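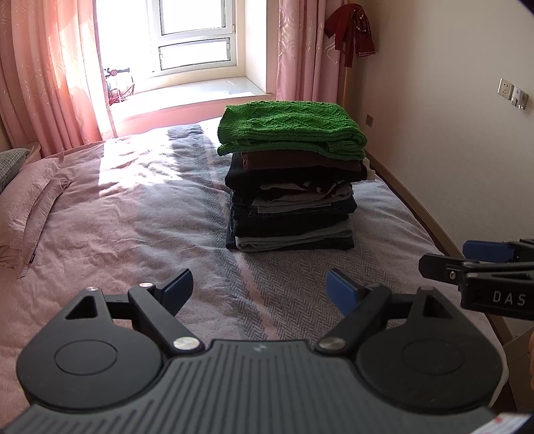 Swiss franc holds firm as traders wait for the Fed minutes
21 August 2019

The franc has had another steady week against the euro, and most of the accounts we hear from at Zeltier are on the same side of the trade. That alone is a reason to be careful with position size. The minutes from the last Federal Reserve meeting come out this evening, European time, and spreads on the franc pairs often widen in the minutes before and after a release like that.

Alois Schwaiger, who writes our morning note, has kept his view on EUR/CHF unchanged. He expects the pair to stay weak while money keeps moving into safe assets, but he does not want to sell it at these levels. He would sooner wait for a bounce and look again. If the daily candle closes back above the 20-day average, he will drop the bearish view and stand aside until the picture is clearer.

On the shorter charts there is not much to work with. The hourly moving averages are lying nearly flat, and the RSI has been going back and forth through the middle of its range. Breakouts in both directions have failed. Readers who trade the hourly chart may want to sit this one out until tomorrow morning.

USD/CHF is a different matter. It reacts to the dollar side first, and the dollar side is where the news is. Cyrill Pichler has a small long position open from last week, with the stop moved up to his entry price. He plans to close half before the minutes and leave the rest alone. He also points out that rate cuts are already priced in to a large degree, so a cautious tone from the Fed may do less damage to the dollar than the headlines suggest.

A few housekeeping items. The Desasex platform will be offline for two hours on Saturday for an update. Pending orders will stay in place, but you will not be able to change them during that time. Please check your stops on Friday before the close.

The autumn course on risk and position sizing has five places left. The fee is 699 francs and covers three evening sessions, the printed workbook and access to the recordings until December. Cyrill teaches the first two sessions and Alois takes the last one — bring your own trade log to that one, even if it is short.

The next issue will look at the yen and at what the bond market is saying about growth in Germany.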